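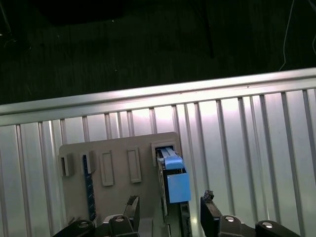
**Kaklow, 21 April 2020** – Tandport has issued a revised work rule for robotic handling of desktop computer parts at its Kaklow site. The rule covers fixtures, gripper approach and the placing of open cases.

Under the revision, each part type is assigned a fixed slot on the fixture plate. The arm must pause for 2 seconds before the fingers open, and a failed placement may be retried only after an operator check.
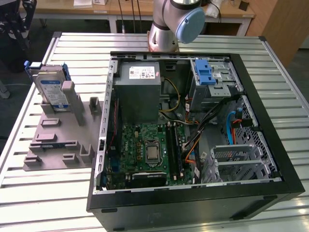

Cases are to be worked on their side with the panel off – power cords are removed first. The draft was tested over 2,482 handling cycles, 607 of them with drives in caddies. Bartosz Urbańczyk, who edited the text, said the rule will be reviewed in January.
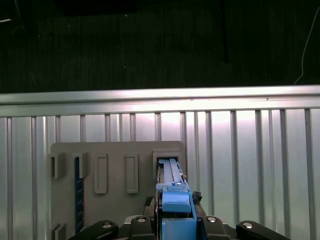

*Fixture plate on the metal worktop, with two frames empty.*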